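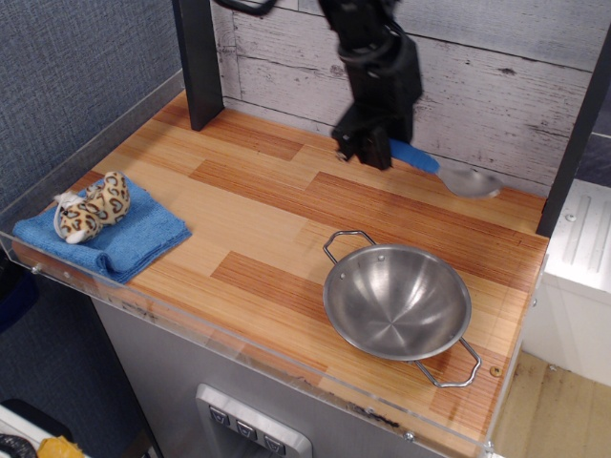 Walid Saab wrote back on the draft of this section that a success rate without the reset procedure next to it is a rumor, and that he would sooner see the resets printed than another decimal place. The resets are therefore printed, starting at step 4.

Section 7. Setting up and scoring the counter trials

This section covers the toy kitchen counter used for the language-conditioned policy in the Paltavow release. It assumes the arm is mounted, the emergency stop has been tested, and the workspace limits from Section 6 are loaded. If you skipped Section 6, go back.

The release notes say the policy "handles everyday objects in cluttered kitchens." We could not reproduce that wording. What we could reproduce is narrower, and the steps below are written to test the narrow version.

Before you start

You need one counter, one arm with a parallel-jaw gripper, and the object set: a spoon with a blue handle, a steel pot with wire loop handles, a folded blue cloth and a stuffed leopard. Do not swap in whatever is lying about the lab. We tried a wooden spoon at Mernville for part of a session and had to throw those trials out.

Setting up the counter

1. Clear the counter and wipe it down. Crumbs of foam from the old gripper pads will change how the cloth slides.

2. Check that the clear lip along the counter is tight. A loose lip lets the pot ride up against it, and the operator then has to decide whether the pot is "on the counter." Operators decide this differently.

3. Send the arm to its home pose and open the gripper fully. Confirm that the cables have slack at home and at both far corners.

4. Draw a start layout from the layout file. There are 50. Use each one once, in the order drawn, and do not redraw because a layout looks hard.

5. Place the objects to match the layout. Pot first, then cloth, then spoon. In layouts where the leopard starts on the cloth, lay it on its side and let go. Do not press it down.

6. Step back past the floor line before arming the controller.

Note: The spoon may end up pointing in any direction the layout calls for, including straight at the back wall. Early trials at Mernville had it lying handle-out nearly every time. The success rate went down when we fixed this, and the lower rate is the one to quote.

CAUTION: The gripper does not sense contact with the countertop. At a wrong height setting it will push down until the joint limit trips. Keep a hand on the stop for the whole of the first trial after any change to the mount.

Running a trial

7. Type the instruction exactly as it appears in the instruction file. "Put the spoon in the pot" and "place the spoon into the pot" are separate entries and are scored separately.

8. Start the trial and the timer together. Take your hands off the keyboard.

9. Let it run to the time limit or to a stop. Do not end a trial early on the grounds that it is clearly going to fail, and do not give it a few extra seconds on the grounds that it is nearly there.

10. Score it before touching anything. The marks are S (object released where the instruction said), P (right object moved, wrong place) and F (everything else). A spoon balanced on the rim of the pot is P.

11. Write down any touch by a human hand. One touch makes the trial F.

Note: The Rweyemamu scoring script, if you have an old copy, counts P as a half. This is why numbers from that script look better than ours. Set the flag partial_credit to off or use the script shipped with this manual.

What the training data does and does not tell you

The policy was trained on 3514 demonstrations, and 614 of those were collected on this counter with this object set. That second number matters more than the first. A trial run here is a test of whether the arm can repeat something close to what it has been shown — useful to know, but not evidence about anyone's actual kitchen.

Two claims we would ask you not to make from trials run under this section:

That the policy understands the instruction. Run the control first: give it the spoon instruction with the spoon removed. At Skamville it went for the cloth often enough that we now require this control in every report.

That the policy is robust to clutter. Four objects on a bare counter is a tidy counter. If you want to make a clutter claim, use the layouts in Section 9, which are unpleasant to reset and slow to run.

Reporting

12. Report S, P and F for every instruction separately, then the total.

13. Report who reset the counter. If the same person reset it and scored it, say so.

14. Attach the trial log, including aborted runs. A log with no aborted runs will be sent back with questions.

Section last changed 12/04/2020. Step 11 was stricter than the old wording, and results scored before the change should not be pooled with results scored after it.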